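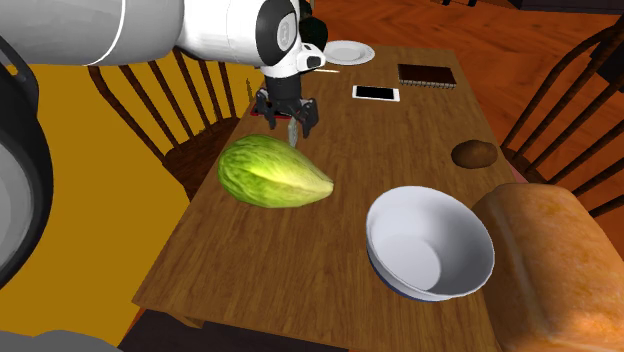

Hikura, July 1, 2024

Hi everyone at Restis,

Second report on Trirkel, and I have a lot more to show you than last time! When I wrote before, I had a computer on a bench in the Kaimal workshop and a big promise. Now there's a whole simulated dining table with an arm reaching over it, and I can start it up from home in my slippers if I feel like it.

The kitchen room is the part I'm happiest with. I wanted the table to have things of very different sizes on it, so there's a huge loaf of bread, a potato, a big leafy green vegetable, a bowl, a notebook and a phone (the loaf came in bigger than I planned, and I've grown fond of it). The arm is a Franka Emika model with a black two-fingered gripper, and the little job I've set it is to deal with a thin gray piece near the greens. Thin things are hard. The fingers have to come down on either side of it, and a small error in the tilt is enough to knock it flat.

So far I've logged 3217 practice runs, most of them overnight. I'd hoped to give you a success rate by now, but I changed how a run gets scored in the middle of the batch and the early ones don't compare fairly. I'm rescoring them this month. 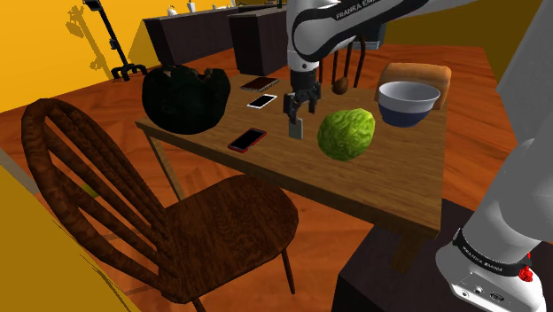 Money and hours

I've spent $823 of the grant, nearly all of it on the graphics card and a second drive. The Kaimal bench fee comes out next. I'm putting in some 8 hours a week, a bit more when the building is quiet, and I've shown two other members how to launch a batch so the machine doesn't sit idle when I'm away.

What's slow

Contact! The gripper linkages looked fine from across the room, but up close the fingers were jittering whenever they got near the tabletop. I went back and redid the joint limits, and then spent an embarrassing number of evenings on friction settings. I check it all with the close-up view now, before I let a batch go.
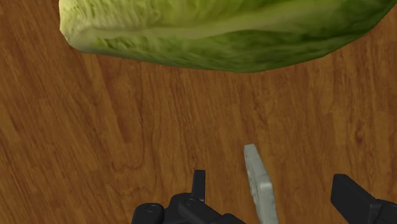

Close-up over the tabletop, with the gray piece between the finger tips.

Next up is the rescoring, then 6 new table layouts with the same objects moved around. I'd also like to ask whether the leftover hardware money can go toward the bench fee. Let me know, and come by Kaimal if you'd like to see it running!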